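Werkstattbuch, Mai, nachmittags

Wieder einmal die graue Wanne. Ich hatte mir ja fest vorgenommen, diesen Monat endlich die Kisten aus dem Skullesine-Lager durchzugehen, und wie das so ist, bin ich gleich bei der ersten hängen geblieben. Sie kommt aus dem unteren Regal, hinter den Begay-Kartons, und war so schwer, wie ich sie in Erinnerung hatte. Auf dem Zettel vom letzten Wiegen steht 3.621 g leer, das glaube ich gern. Ich habe sie auf den hellen Holztisch gestellt, weil die Werkbank noch mit den Sokano-Schubladen belegt ist, und mir erst mal einen Kaffee geholt.

Für alle, die das Ding noch nicht in der Hand hatten: Es ist die Metallwanne mit den schräg nach außen laufenden Wänden und dem schrägen Blech quer durch, das hinten ein schmales Fach abteilt und vorne das große lässt. Wir wollten sie immer für den Kleinkram am Eingang nehmen, also für alles, was auf den Tischen liegen bleibt und am Abend irgendwohin muss. Ich finde die Idee nach wie vor gut, auch wenn sie seit dem Winter nur im Regal gestanden hat (ja, ich weiß, das lag an mir).

Zum Zustand. Der Boden ist im großen Fach abgenutzt und wolkig verkratzt, am meisten zur Mitte hin und vorne. Das stört mich gar nicht, so sieht man ihr wenigstens an, dass sie gearbeitet hat. Die zwei runden Löcher im Boden sind ein anderes Thema. Schrauben und Büroklammern will man da nicht in der Nähe haben, und ich überlege, ob wir eine dünne Filzmatte zuschneiden oder die Löcher von unten mit Klebeband zumachen. Filz wäre schöner und auch leiser, wenn jemand etwas hineinwirft. Die rechte Wand hat feine helle Kratzer, da mache ich nichts.

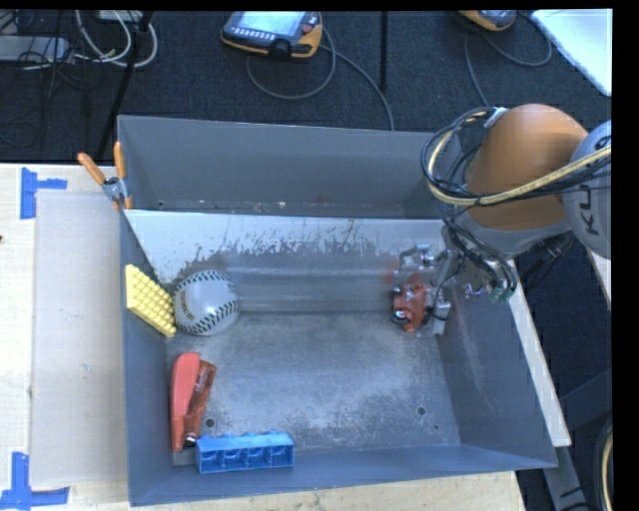

Mit dem Trennblech bin ich länger beschäftigt gewesen. Die helle Fläche oben endet unten in einer unregelmäßigen, schabigen Kante, und darunter wird es dunkler. Ich habe mit dem Fingernagel daran gekratzt und bin nicht schlau daraus geworden, ob das alte Farbe ist oder etwas, das sich im Lauf der Zeit abgesetzt hat. Auf dem Gorkska-Blatt steht nur »Blech, behandelt«, damit kann man alles und nichts anfangen. Falls wir schleifen, dann bitte mit 2.000er und nass, und zuerst an einer kleinen Stelle ganz am Rand. Ich möchte nicht, dass hinterher eine blanke Insel mitten im Blech sitzt und wir uns jahrelang darüber ärgern.

Im hinteren Fach liegen unten entlang kleine helle Krümel oder Abriebspuren, das muss ich mir mit der Lampe noch genauer ansehen. Mit dem breiten Pinsel kommt man schlecht hinein, der schmale vom Leimen müsste gehen — falls ihn jemand findet.

Zum Inhalt, damit es nachher nicht wieder heißt, etwas sei verschwunden: Der rote Tacker gehört zurück ins Büro, der fehlt dort bestimmt schon länger. Den Baseball würde ich gern behalten, als Briefbeschwerer oder einfach so, er liegt gut in der Hand, und die braune Stelle an der Seite darf von mir aus bleiben. Beim gelben Noppenstein bin ich unschlüssig. Wegwerfen mag ich ihn nicht, also kommt er fürs Erste in die Kiste für Einzelstücke, zu den anderen Dingen, von denen wir uns nicht trennen können.

Kurz nachgesehen wegen des Platzes: Das Brett neben der Tür ist 1.502 mm lang, da passt die Wanne samt den Zettelkästen bequem hin. Die Winkel darunter sind mir für das Gewicht allerdings zu dünn. Im Begay-Karton lagen noch 5 kräftige, davon nehme ich drei und setze sie neu, am liebsten früh, bevor im Flur Betrieb ist.

Offen: Filz messen und zuschneiden, Probestelle am Blech, Winkel tauschen, Tacker zurückbringen. Und bitte die Sokano-Schubladen von der Werkbank räumen, ich brauche die Fläche zum Schleifen.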